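Search datasets
Type a keyword
Go

# Cledik Land Cases

Cledik Land Cases is a collection of case notes on farmland and grazing disputes heard by local courts and village councils in the Colley valley. We started it so that farmers, lawyers and reporters could look up how earlier claims were settled without driving to the Fivell archive and asking for boxes. It's growing fast and we're so glad to finally share it!

## What's inside

- 350 case notes, one row per case
- 148 of them with the full ruling typed out
- 8 columns: case number, court, year, type of land, type of claim, outcome, appeal (yes/no), notes

Files are plain CSV, UTF-8, and open fine in any spreadsheet program. Village names follow the Tetteh spelling list, so older spellings in the rulings won't always match the court column. Search on both.

## How it was put together

Every note was typed from paper and then checked by a second reader. Where the 2 readers disagreed on an outcome, the row says "unclear" and the notes column tells you why - please read it before you count anything. Names of private people have been replaced with initials. Grazing cases were added in July and are the part we're most excited about, as hardly any of them had been written up before.

## Known gaps

Cases settled outside court are missing. So are most appeals that went to the regional court, apart from the ones mentioned in the local file. Women's claims are often filed under a husband's or brother's name, and we haven't found a good way to mark that yet. Ideas welcome!

## Using it

Free for research, reporting and legal aid. Please credit Cledik Land Cases and link to the version you used.

We use cookies to remember your search settings. Accept | Decline

Contact | © Cledik Land Cases | Back to top

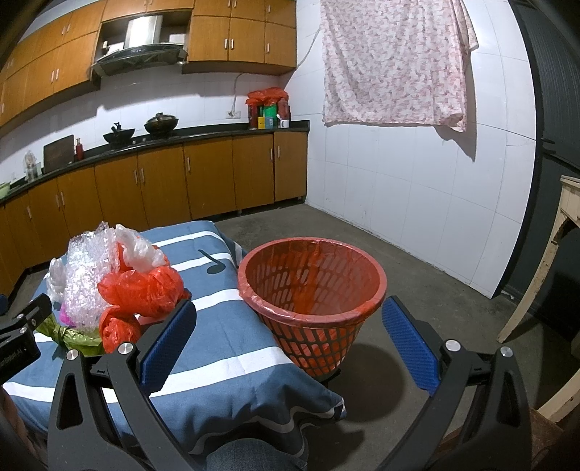

Corrections are very welcome too - send the case number and the column, and we'll go through new ones every Friday.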